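Wednesday, 11:40 p.m.

6 min read

Bidura lost by 2 and the whole town is talking like they won. I was there, I paid for the seat, and I don't get it.

The gym at Billatby holds 1,620 and they announced a sellout, which I'll believe when somebody shows me the stubs. The upper section behind the far basket had whole rows of bare bleacher. But a sellout sounds better in a conference tournament, so a sellout it was, and the announcer read the number out twice in case we missed it the first time.

For the record, so I have it straight before the story gets improved: Bidura came in seeded eleventh, played Skokside, who were seeded third, and led for most of the second half. Leire Carrasco had the ball with nine seconds left and the team down one. She drove left, got bumped, no whistle, and the ball went out off her knee. Skokside hit one free throw at the other end. Game over. Everybody around me stood up and clapped for a loss.

Rafferty Montoya was next to me and called it "the best game this school has ever played." He said the same thing in February after they beat a team that had two starters out with the flu. I told him so. He said I'd complain about a parade.

Maybe. But I keep thinking about the press they ran. Adoración Lorente has been coaching for long enough to know that you can't press full court with seven players for a whole game, and she did it anyway, and for thirty minutes she looked like a genius. Then their legs went. You could see it on the free throws – everything short, front rim, front rim again. If one of those drops we're writing songs about her. I don't think a coach should get credit for the thirty minutes and no blame for the last ten.

I said that out loud on the way to the parking lot and a woman in a Bidura scarf told me to go root for Skokside, then.

Got home after ten. Laundry still all over the bed, so I sat in the kitchen with the radio on and ate cereal.
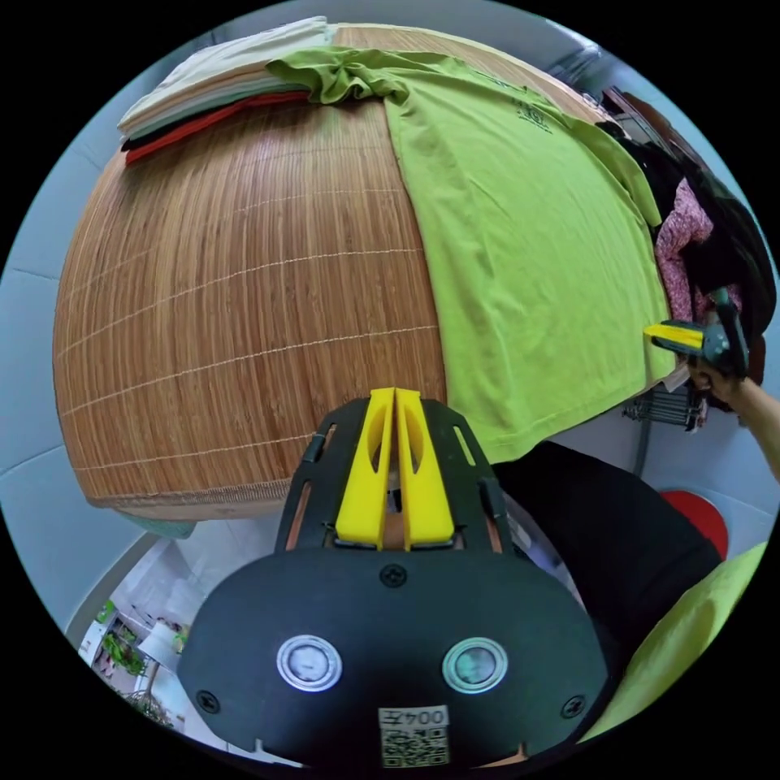 What they said on the radio

Saturnino Ortuño had the call-in show tonight and he was in full voice. "A moral victory for every small school in the state." I've listened to him for years and I've never once heard him explain what you do with a moral victory. Does it go in the standings? Does it help with seeding next year? Skokside plays again tomorrow and Bidura's bus is going home.

He also brought up enrollment, as he always does. Bidura has 387 students. I know the number by heart at this point because every announcer says it every time they touch the ball. I grew up in a school smaller than that and I remember how it felt to be called scrappy. It's a way of patting you on the head. If Carrasco played for Skokside they'd call her a scorer, but she plays for Bidura so she's "got a lot of heart."

Then Kanokwan Onsri called in, and she was the only one all night who made any sense to me. She used to keep the stats for the conference and now she just does it for her own entertainment, it sounds like. She'd gone back through 218 tournament games and said the lower seeds win less often than people think they do. We remember the ones that win and forget the rest by the weekend. Ortuño asked her if that took the fun out of it. She said no, she likes the games fine, she just doesn't like being told that every close one is a miracle. He thanked her and went to a commercial for Omerović tires.

I wrote that down on the back of the program so I wouldn't lose it. I'd like to know how many of those games were decided by the bench, too, but she didn't get that far.

What I think, for whatever it's worth at this hour: Bidura is a good team with no depth and a stubborn coach. They had a better team beaten and ran out of gas. The no-call was bad, but I've seen it let go a hundred times and so has Rafferty. Calling it a magical night doesn't do those kids any favors. Carrasco sat on the bench with a towel over her head while all of us were clapping, and I doubt she felt much magic.

And still I stayed until the gym was half cleared out. I didn't have to. I could have beaten the traffic.

Rafferty texted just now. He wants to know if I'm in for season tickets again, same seats, and whether I'll promise to be nicer. I said I'd look at the price first. They went up last year and I have a feeling a "magical night" is going to cost us another bump.

Bed now, once I've moved the clothes.

14 shares
6 comments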